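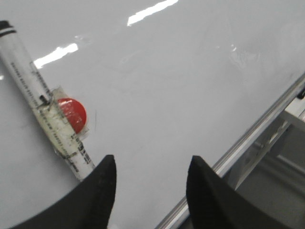 Amaral / Room Rental / Frequently Asked Questions

How do I book a room?
Rooms at Amaral are booked by the half day or the full day, by phone or at the front desk. The morning half runs until 1 p.m. and the afternoon half starts at 2, and the hour between is kept for cleaning. The tables in the meeting rooms have a glossy white top like the one in the photo, which marks easily, so please keep markers capped when you put them down. Faint scratches and smudges that were already there will not be charged to you.

Which rooms can I choose from?
There are three. Cusier is the largest and seats 50 in rows. Vurden seats 24 around tables. Zistano is the small one at the end of the hall and seats eight. All three have heat, air conditioning and wireless internet.

What does it cost?
Cusier is $653 for a full day. Vurden is $197 for a half day. For Zistano, and for bookings of more than one day, please call for a price. Tax is included. Chairs and tables are included too – you only pay extra for catering and for evenings.

Do I have to pay a deposit?
Yes, for Cusier only. The deposit is a quarter of the rental price and comes off your final bill. Your date is not held until we have it.

Can I cancel?
You can cancel free of charge up to two weeks before your date. After that we keep the deposit, or bill you for half the rental if no deposit was taken. Moving to a different date counts as a cancellation if you ask less than two weeks ahead. Groups snowed out in January can move their date at no charge.

What is in the room when we get there?
Each room is set up the way you asked for on the booking form. If you left that part blank you will get rows in Cusier and tables in the other two. Every room also has a whiteboard with a thin aluminum frame and at least one black-tipped whiteboard marker. Flip charts have to be requested. We do not lend laptops.

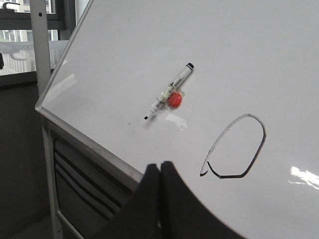
Do we have to clean up?
Put trash in the bins, stack any dishes on the cart in the hall and take your own papers with you. Please wipe the whiteboard before you go. A few faint smudges on the white surface are fine, and our cleaners will take care of those. Use a dry cloth and no spray. If someone has used a permanent marker by mistake, leave it and tell the desk.

Can we bring our own food?
Yes, in Vurden and Zistano. Catering in Cusier has to be ordered through us. Alcohol is not allowed in any of the rooms.

Is there parking?
The lot behind the building is free for renters after 8 a.m. Enter from the side street. Large vans should use the curb in front for unloading and then move.

Who do I talk to on the day?
Anderson Cavalcanti is at the desk on weekdays. Rogério Araújo covers evenings and weekends and has the keys for the side door.

When do new prices start?
The prices on this page are good for bookings made through Sun 30 June. Bookings already confirmed keep the old price, even if the event is later in the year.

Contact the front desk | © Amaral Room Rental | Back to top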